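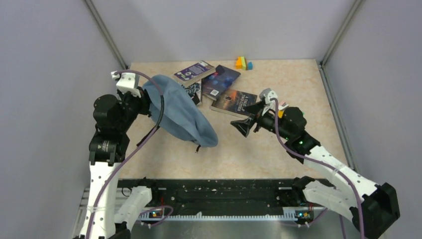
*Dois braços robóticos e um tampo bege mosqueado.*

# Fluvora, o audioguia de bolso para a zona ribeirinha de Derneo

Comecei a gravar o Fluvora porque andava farta de guias que despejam datas em cima das pessoas. Quem chega a Derneo quer saber por onde se desce até ao cais, que igreja está aberta, onde é que se come decentemente e por que raio a ponte velha tem uma curva a meio (tem, e a história é ótima, está na faixa da Porta da Água). Portanto fui para a rua, falei com gente, gravei, apaguei metade e voltei a gravar!

O aparelho é pequeno, cabe no bolso do casaco e não precisa de telemóvel nem de rede. Carrega-se em play e vai-se andando. Quando se chega a um sítio com placa, marca-se o número no teclado e eu calo-me de onde estava e começo a falar do que está à frente. Dá para saltar, repetir, pôr em pausa para um gelado. Há quem faça o percurso inteiro de seguida e há quem o parta em dois dias, e eu confesso que prefiro a segunda maneira, sobretudo se for para entrar no Museu do Sal, que merece uma manhã só para ele.

## O que vem com o aluguer

- Aparelho Fluvora com bateria carregada
- Auriculares simples (se tiver os seus, de ficha normal, leve-os, que soam melhor)
- Mapa dobrável em papel, com as escadas assinaladas
- Fita para o pescoço

**Faixas:** 40, entre a Porta da Água e o jardim do antigo convento
**Línguas:** português e inglês; a versão inglesa é lida por Barry Hebden
**Preço:** 15 euros por dia
**Caução:** 100 euros, devolvida na entrega
**Levantamento:** loja Diko, no Largo do Cais

A segunda pessoa do casal pode ligar os auriculares ao mesmo aparelho, há 2 saídas de som. Pus isto como condição desde o princípio, porque já fiz museus inteiros com um auricular em cada orelha alheia e não recomendo.

## Sobre o percurso

É quase todo plano junto à água e depois sobe. Sobe a sério! A Rua dos Tanoeiros tem calçada irregular, e quem vai com carrinho de bebé faz melhor em virar à direita no chafariz e apanhar a rampa (faixa à parte, com o desvio explicado com calma). No alto está o miradouro, onde gravei a faixa mais comprida de todas, com o sino do convento a interromper-me. Deixei ficar o sino.

De inverno o museu fecha mais cedo e a capela dos pescadores só abre quando há missa. A partir de outubro vale a pena começar pelo alto e descer com a luz da tarde. 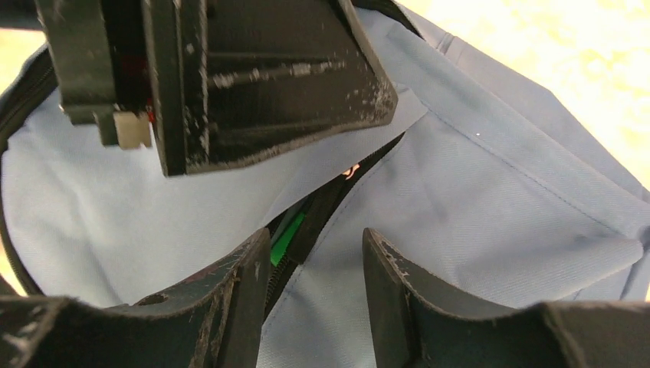 Ruth Inskip escreveu-me a dizer que gostou muito do troço do cais, mas que se perdeu entre o chafariz e o convento, e que a faixa manda virar "na loja azul" quando a loja agora é amarela. Tem toda a razão, pintaram-na. Já regravei essa parte e os aparelhos foram atualizados a 26 de janeiro; agora mando virar no arco, que esse não muda de cor. Também me pediu mais indicações de bancos para descansar, e pus uma em cada subida.

## Reservas

Ao fim de semana convém reservar. Basta passar na Diko ou ligar de véspera, e dizer a língua que quer. A entrega faz-se no mesmo balcão até à hora de fecho, e se a loja já estiver fechada há uma caixa metálica à esquerda da porta.

As entradas no museu e no convento não estão incluídas e pagam-se à parte, no local.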